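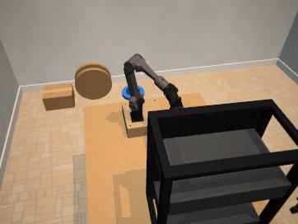

Shelf scene, default room, arm on the block

Collecting sim demos for shelf reaching: how much variety is enough?

plornitz_refugee wrote:
I have been collecting examples for a small policy that reaches down into a shelving unit. All sim, all teleop, me and a gamepad and a chair that was not bought for this. Over the weekend I got 40 demos in the room you see up top. Trained on them Sunday night. In the same room it does fine. Then I moved the shelf a hand's width over and it reached, with total confidence, for where the shelf used to be.

So do I need more demos, or different demos? My labmate says more. My labmate is not the one holding the gamepad.

Posted Jun 10, 2024

skidov_sam wrote:
Different. You taught it one room forty times. It learned the room.

What are you randomizing at the moment?

plornitz_refugee wrote:
Start pose of the arm, a little. Lighting, when I remember to turn it on. I did not remember to turn it on.

Cecilia Ayaaba wrote:
Then you are randomizing the start pose, a little.

I'd move the shelf and the pedestal between every episode before recording anything else. Leave the walls and the tile for later. We did a shelf task at Clevport in April and spent a week swapping floor textures, which gave us a policy that was extremely relaxed about floors and still hit the rail.

guillot_gripes wrote:
Going to disagree with both of you. 40 is nothing. Before you redesign the whole setup, get to a few hundred in the fixed scene and see whether the curve is still going up. People reach for randomization because it's more fun than sitting there recording.

skidov_sam wrote:
A few hundred of the same shelf is the same shelf. How would the curve in a fixed scene tell him anything about a shelf that moved?

guillot_gripes wrote:
It tells him if the pipeline works. I have seen folks randomize everything and then find out two months later that their actions were logged one step off from their images. Ask me how I know. Or don't, I'd rather you didn't.

plornitz_refugee wrote:
I checked the offset after reading that and would like to report that I am now in a bad mood. It was off by one on 9 of the episodes, the ones I recorded after restarting the logger. Tossed them. So I have fewer demos than I had at breakfast, thanks everybody.

On the view: I'm recording from behind the shelf, looking down over it at the arm.
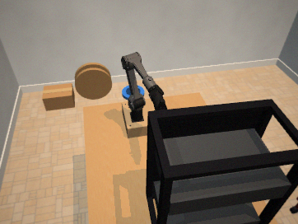
My worry is that the top rail sits right in front of the gripper at the point I care about most. When I'm driving I can swing the viewport around and peek. The policy gets the one camera and has to take it on faith. Would you add a wrist cam, or move this one?

Cecilia Ayaaba wrote:
Wrist cam, and keep this one. And please stop peeking. If you use a view the policy doesn't have, you're making choices it has no way to copy. It will see you slow down at the rail for no reason it can find, and it will learn to slow down at random.

skidov_sam wrote:
Seconding the no peeking rule. We had one operator who orbited the camera the entire time. Beautiful demos. Useless.

guillot_gripes wrote:
Third, and I hate that I'm agreeing. I'd still move the camera up some, though. A wrist cam pointed into a shelf gives you a lot of close-ups of gray panel.

Cecilia Ayaaba wrote:
Gray panel is information when you're about to touch it.

guillot_gripes wrote:
It's gray information.

plornitz_refugee wrote:
OK, here's what I'm doing. Wrist cam goes on tonight. Shelf and pedestal get shuffled every episode. Viewport is locked to the policy's cameras, which I tried for 7 episodes this afternoon, and I bumped the rail in most of them. Do I keep the bumps?

skidov_sam wrote:
Keep the ones where you back off and recover. Dump the ones where you just leaned on it.

plornitz_refugee wrote:
That leaves 2.

guillot_gripes wrote:
More demos it is, then.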